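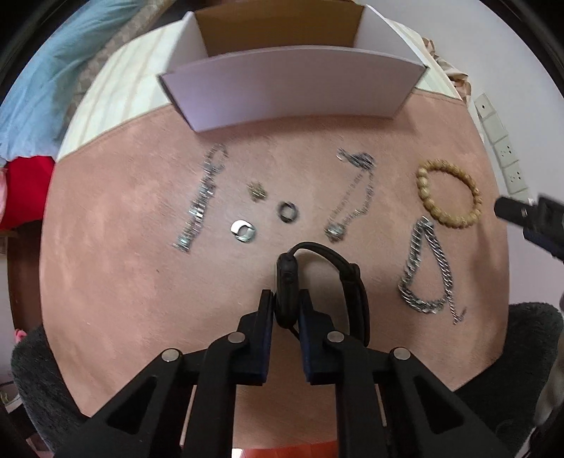
Sorting out the everyday jewelry – how do you all store yours?

heljulepik
Posted 2002-03-19

Okay, I finally did it. I got everything out onto the pink mat and I'm going to find a proper home for all of it before I go to bed. I've been keeping my stuff in a heap for so long that I forgot I even owned the silver pendant on the thin chain (squarish one, on the right, past the two rings). The white box at the back is what I want to use. It's brown inside and sturdy enough, but it has no dividers, so as soon as I put it all in there I'm back to a heap, only with a lid on it.

Things I'm stuck on:

1. The fine chain. It knots if I so much as look at it.
2. The wooden bead bracelet. Can it sit with the metal or will it get scratched up?
3. Rings. Do they need their own spot or am I being fussy?

I have a budget of pretty much nothing but I do have a lot of felt scraps and a glue gun.

dkershaw
Drinking straw for the fine chain. Feed one end through, fasten the clasp, done. I've moved house with necklaces packed like that and never had a knot.

baiba_p
Seconding the straw! Cut it a bit shorter than half the length of the chain or the clasp won't meet. I do this for every trip and my sister laughs at me until we get there and hers is a bird's nest.

Hywel Yorath
I'll go against the straw if I may. It's fine for a suitcase but it's a pain every morning when you're running out the door. For a chain you wear all the time, put a hook on the wall and leave it hanging. I put up a Rasside rail last September, 14 hooks, and the only thing I keep in a box now is stuff I don't wear.

baiba_p
But then it's out in the air going black, Hywel. Silver wants to be shut away.

Hywel Yorath
Mine gets worn, so it gets rubbed, so it doesn't go black. The box ones are the ones I have to polish!

heljulepik
Well that's true of mine too, the heavy curb chain is on me most days and it always looks better than the link bracelet, which I wear maybe twice a year. No wall space though, I'm renting and the landlord is funny about holes.

ruta.v
Hi Helju, lovely bits! I'd keep the wooden beads by themselves. The metal won't hurt them much if you're gentle but that curb chain looks heavy and if the box gets shaken the beads are what'll suffer. A little cloth pouch is plenty. Also please don't let any silver polish near them, I ruined a string of my aunt's that way and the stain went right into the grain. I still feel bad about it.

For the rings, roll up a strip of felt tight like a sausage, make two or three of those and glue them side by side in one end of the box. The rings push down in between and stand up. I made one of these for my daughter and it took me one evening including the part where I glued my thumb to it.

dkershaw
Felt rolls are good. Do check the felt though. Wool felt can tarnish silver, I found that out with a drawer I lined. Cotton flannel is safer.

ruta.v
I've had wool felt in mine for 7 years and the silver is fine?

dkershaw
Could be the dye in mine then. It was cheap stuff. All I know is I lined the drawer, closed it, and by the next spring every piece was brown. I wouldn't do it again.

ruta.v
Fair enough. I'd still use it but maybe put one ring in for a few weeks first and see.

heljulepik
Oh no, I have no idea what my scraps are. Some came out of a Navickas remnant bag and the label just said "mixed". I've got an old flannel pillowcase I could cut up, would that do?

baiba_p
Pillowcase is perfect. Wash it first with no softener. And pop a piece of chalk in the corner of the box, it soaks up the damp. Swap it when you remember.

Hywel Yorath
Or buy the Ferach trays and be finished in five minutes. They stack and they come with the ring slots already in.

baiba_p
She said pretty much nothing, Hywel!! And I had those trays, the compartments are so shallow a thick bracelet stops the next one from sitting flat on top. I gave mine away.

Hywel Yorath
Mine stack fine. I suppose I don't have any thick bracelets.

heljulepik
Ha, I do like the look of them but no. Going with pillowcase rolls for the rings, beads in a pouch, straw for the fine chain. What about the curb chain and the link bracelet, do I just coil them?

dkershaw
Coil them, one per compartment, clasp fastened. Cereal box cardboard makes decent dividers. Cut a slot halfway down each strip and they lock together without glue.

ruta.v
And put whatever you wear most at the front edge – otherwise you'll be digging over everything else to get it and it'll be a heap again by the weekend. Ask me how I know.

heljulepik
Pillowcase is in the wash. I'm off to find a cereal box that's nearly empty, or eat a lot of cereal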